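Speaker notes, Hirholm session
Monique Le Goff

1. Where the examples come from

Start with the numbers. Prutalov had 946 grasps by January, and we kept 800. Most were done by hand with the gripper, at kitchen and dining tables in homes in Drustelham.

Snack packs are the bulk of it. Clear film, crimped ends, crackers inside that break if you squeeze too hard.
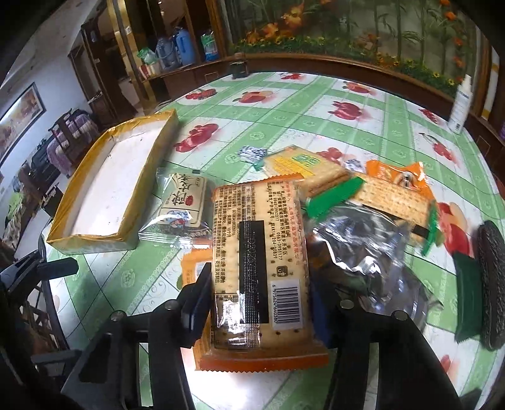

We tell people to leave the table the way they find it. A tidy table gives you one kind of example and the model learns that one kind. Pause here, someone usually asks about foil. Foil reflects, and 70 of the rejected clips were foil bags.

2. One pick, start to finish

Open the jaws before you reach. Come in slowly, close on both sides of the packet, lift, hold for a moment, put it down somewhere else. Then move on to another item. Carrilho wanted two picks per clip. We tried it for 200 clips and went back to one, as the labeling took too long.
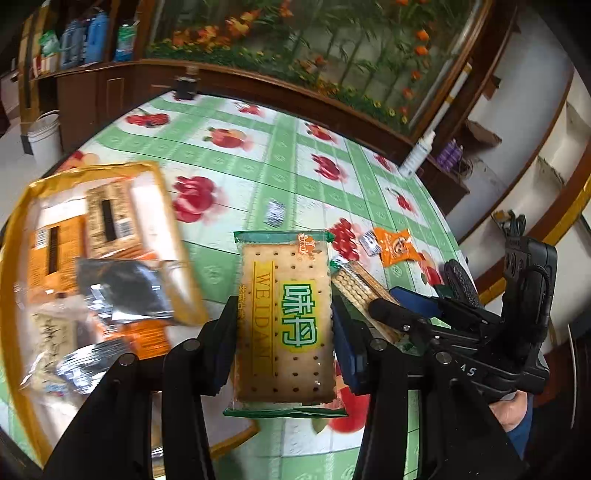 3. What we throw out

Clips where the fingers close on nothing. Clips with the start missing. Drops stay in, with a label. Skip the chart if short on time.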